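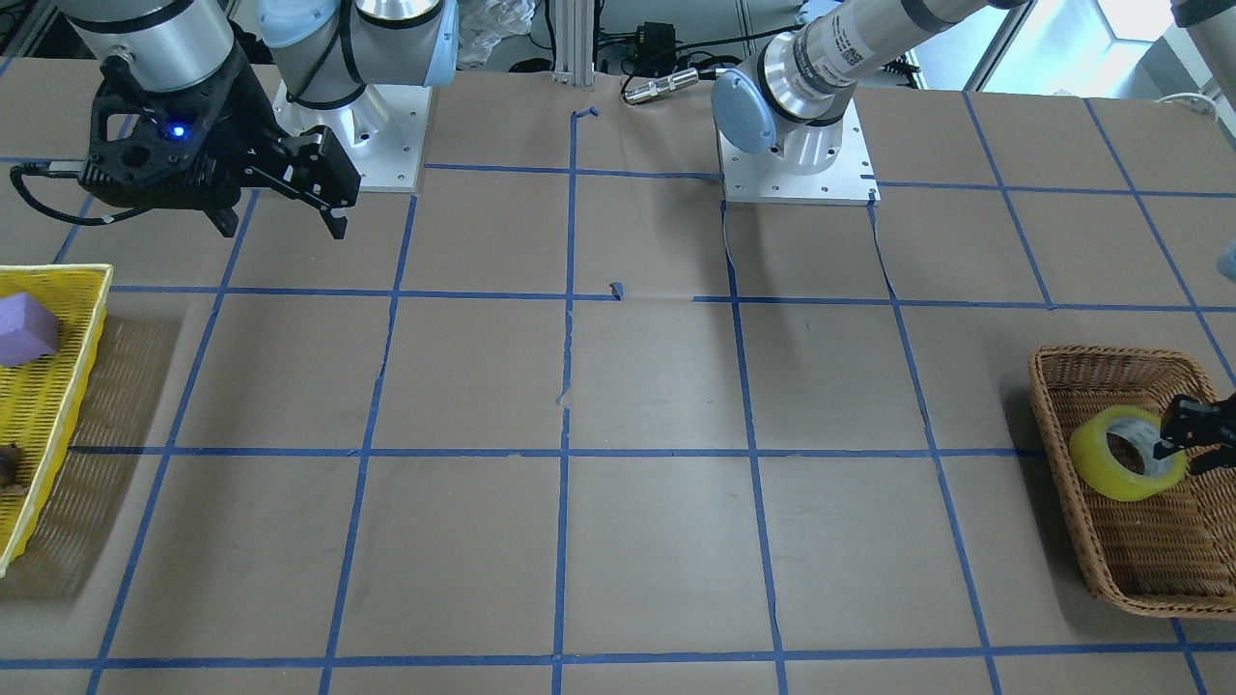
Wednesday, January 7, 2026. Loan ladder, first full pass on the Gornik account. I've wanted to do this since June and today it finally came together! The idea is to sort every loan part by when it should pay back and how much we'd lose if it didn't, so that each one lands in a box and we can see which boxes are too full. Same layout as the blue tape on the brown paper, a few columns across and rows going back, except that the columns are quarters and the rows are risk bands. My boundaries between bands are no straighter than the tape is, and one of them (B to C) has a break in the middle where Gornik changed its grading and left the old loans on the old letters. I've put those in by hand for now.

Data. Pulled the holdings list from Gornik and the statement from Kermani, then ran both through Alix, which is still the ugliest script I own but did the whole thing without falling over. 133 lines came out. Five were duplicates from a part that had been sold to us twice in pieces and listed under both the old and new references, so we're working with 128. Checked the principal against the Kermani statement and it matches to the cent. Very happy with that, the last attempt was off by an amount I never did track down.

What the grid shows. We are heavy in the second quarter. I knew we had a lot of short property bridging loans but seeing them all stacked in one box was a surprise, and most of them were bought in the same two weeks when there was a rush of discounted parts on the secondary market. Good prices! But they all want to repay in the same season, which means a big lump of cash with nowhere to go, or (if the borrowers are late) a big lump of late loans. The far end of the ladder is close to bare. The top band is nearly all Cuvisero invoices we took over through Gornik's listing, and those have behaved beautifully so far.

Amirhossein Mohammadi asked at lunch if I was counting accrued interest in the purchase price. I wasn't. When you buy a part halfway through its term you pay the seller for the interest already built up, and you only get that back if the borrower pays. So a part bought at par with ten months of interest on it is a riskier purchase than the same part bought on day one, and my grid treated them as equal. Fixed it this afternoon: the loss column now uses what we paid in total. Three parts moved down a band straight away, all of them ones I'd been calling bargains. Great catch, I owe him a coffee.

Simulation. 1,000 runs, each one rolling late payments and defaults band by band. Used our own late rates for the bridging loans and Gornik's published ones for the rest, which I don't love, as theirs only count a loan as late after a grace period. The middle result is fine. The bad tail is almost entirely runs where several second-quarter loans slip together, so the grid and the runs are telling the same story and I'm inclined to believe it. I did not link defaults to each other beyond a crude "bad season" switch. That needs doing properly. If property prices drop in one town, two of our loans there will go wrong for the same reason, and the script has no idea that they're in the same town.

Selling. Tried listing one small bridging part at a tiny discount to see how fast it would go. Gone before I'd refilled my mug! That's one part on one afternoon so it doesn't say much, but it does make thinning out that box look doable. Plan is to sell slowly from the crowded quarter and put a fresh $1,000 into the longer boxes, bands A and B only, small parts, no more than one per borrower. Primary market where we can get it, so there's no accrued interest to pay for.

Things I keep tripping over:
- Gornik shows the term in days on the listing page and months on the holdings page. Alix now reads days everywhere.
- Renewed loans get a new reference but keep the old start date. Watch for this, it's where the duplicates came from.
- The discount shown is on principal only, not on the total you pay.

To do next: location column, rerun with the accrued interest fix in (today's runs were done before it, so don't quote them), and ask Cuvisero for the repayment dates on the four invoices where the field is blank. Amirhossein wants a copy of the grid with the borrower names taken out. Files are in the shared folder under ladder, use the one ending in b.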